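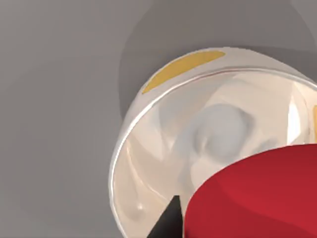

Metal cup on a gray surface

Wikness Housing Cooperative
Minutes of the house meeting, October

Place: common room, ground floor
Start: 7:00 pm
Chair: the member for staircase A
Minutes: the member for staircase C

1. Opening and agenda

The chair opened the meeting and welcomed the two new households. The agenda was accepted with one change: the item on the bicycle cellar was moved before the item on the kitchen, as a member of staircase B had to leave early.

2. Minutes of the September meeting

The minutes were read and approved. One correction was asked for. In item 4 it was written that the front door would be "painted". It should say "repaired and painted". The correction is made with this note.

3. Heating

The firm Rorum visited the building in September and looked at the boiler and the pipes in the cellar. Their written report came to the board last week. The boiler is in order, but the valve on the return pipe must be replaced before winter. The price for this work is $1,065, with parts and labor included.

A member asked if we should get a second offer. The board answered that a second offer was requested from Wusari, but they cannot come before December. After a short discussion it was decided to accept the offer from Rorum.

Vote: all in favor.

The heating will be off for one day during the work. A notice will be put in each staircase when the day is known. Members who have small children or are sick can ask the board to borrow an electric heater.

4. Bicycle cellar

The cellar is full again. Many bicycles have flat tires and it is not clear who owns them. The board proposed that every bicycle gets a paper tag with the apartment number. Bicycles without a tag at the end of November will be moved to the shed, and they will be kept there until spring.

One member thought that the end of November is too early, as some tenants are traveling. Another member said that the same was said last year and then nothing was done. The proposal was put to a vote.

Vote: accepted, with two against.

It was also asked whether cargo bicycles may stand in the entrance. They may not — the fire inspection does not allow it.

5. Shared kitchen

The kitchen fee for private parties stays at $80 for an evening. Members were reminded that the booking is valid only when the fee is paid, and that the kitchen must be left clean the same night. The key is to be returned to the mailbox of the board, not given to the next person directly. 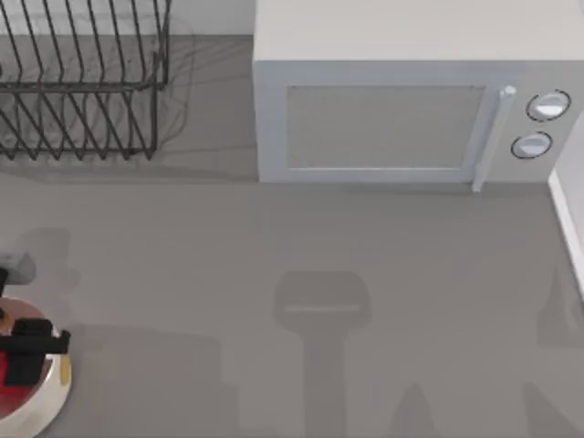 Dish rack and microwave on the kitchen counter

The question of the kitchen hours was raised by staircase A. The sound of chairs is heard in the apartment over the kitchen. It was agreed that the kitchen closes at 10:00 pm also on weekends, and that felt pads will be bought for the chair legs. The board buys the pads.

A proposal to buy a second refrigerator was discussed, but there was no agreement about where it should stand. The item is moved to the next meeting. Who wants the refrigerator is asked to measure the space and bring a drawing.

6. Courtyard

The gardening group has ordered bulbs from Tamiru. They will be planted by the gate and along the south wall. More hands are welcome, and gloves are available in the shed.

The old bench was discussed for a long time. Some members want to repair it, others want to throw it away. The gardening group will ask a carpenter what a repair would cost — until then the bench stays where it is.

7. Other matters

a) The light in staircase B goes off too quickly. The board will ask the electrician to set the timer longer.

b) Cardboard boxes must be folded before they are put in the container.

c) A gray child's scarf was found in the laundry room and hangs now on the hook by the door.

8. Next meeting

The next house meeting is in November at 7:00 pm in the common room. Proposals must be with the board one week before.

The chair closed the meeting at 8:50 pm.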